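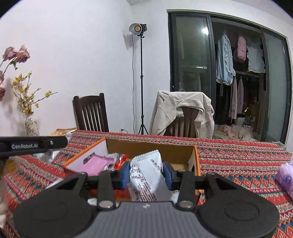
White packet, orange-edged box, woven cloth underneath.

10/10/2019

Okay, snack box day! I've been putting this off all through September and the shelf in the back room finally got so silly that I gave in and started. Writing it down while I still remember what I decided, so that whoever does the next one (probably me, let's be real) doesn't have to work it all out from scratch.

The box first. I went back and forth between the plain brown one from the Histwood order and the one with the orange edges, and the orange one won. It's white on the inside of the left panel, orange along the rims, plain brown at the back, and it has a hand hole in the side so you can lift it without hugging it to your chest. I do like a box with a hand hole. The flaps are a pain if you don't fold them all the way down before you start – they creep back up and catch on every single packet on the way in. Fold them down, press the crease with your thumb, then load.

I kept the patterned cloth on the table. Zdislava Michalík wanted it off for packing, and I see her point, things do drag on it a bit, but the box doesn't slide when you push against it and that matters more to me. We can fight about it again next time.

Now the packets. My rule last time was big things flat on the bottom, then whatever fits. That gave us a box that looked full and was half air. This time I'm trying them standing on a slant, like files in a drawer that's not quite full enough. The white one with the crimped top is the test case, as it's the tall one and everything else has to work around it. Standing up at an angle in the middle it leaves room on the left for the pink one, the silvery see-through wrapper and the shiny red one, and I can still get my fingers down the side of it, which I couldn't when it was lying flat.

Things I noticed, in no order:

Crimped edges catch on each other. If two packets go in back to back with the zigzag ends up, you pull one and the other comes along for the ride. Turning every second one upside down helps but then you can't read half the labels. I went with labels up and put up with the catching.

Crinkly wrappers are springy. You press one down, let go, and it comes right back and shoves its neighbor over. Put them in next to something with a bit of weight to it and leave them alone.

Red packages go where you can see them. No science here, it just makes the box look cheerful when you open it, and these are going to people who've had a long week!

The small print on the white packets is tiny and I'm not going to copy the tables out by hand again like I did for the Vetar lot. Took me a whole evening and I mixed up two lines anyway. If someone wants the ingredients they can turn the packet over and squint at it like the rest of us.

Weights. The limit I'm working to is 600 grams of contents per box, and the kitchen scale by the sink is reading 2 grams heavy with nothing on it (I wrote that on a bit of tape and stuck it to the side, please don't peel it off again). Weigh the packets in a bowl before they go in. I tried putting the whole box on the scale and the bottom hangs over the display, so you end up lying on your stomach trying to read it from underneath. Not doing that twice.

The list so far: 11 boxes for Irnine, and 23 for Shen if they confirm. I'm not folding a single box for Shen until I hear back. Last time they changed the number after everything was taped and I had to open the lot with the bread knife.

Tape – we're down to the end of the wide roll. The narrow one splits down the middle when you pull it fast. Pull it slow, or get more of the wide stuff. I've put it on the shopping list under the paper towels.

Still to try: one sheet of tissue folded along the bottom, to see if the packets stop sliding when you tip the box. Also want to see whether the slant holds when the box gets carried down the stairs, or if it all ends up in a heap at one end. Zdislava says heap. I say we carry one down after lunch and look.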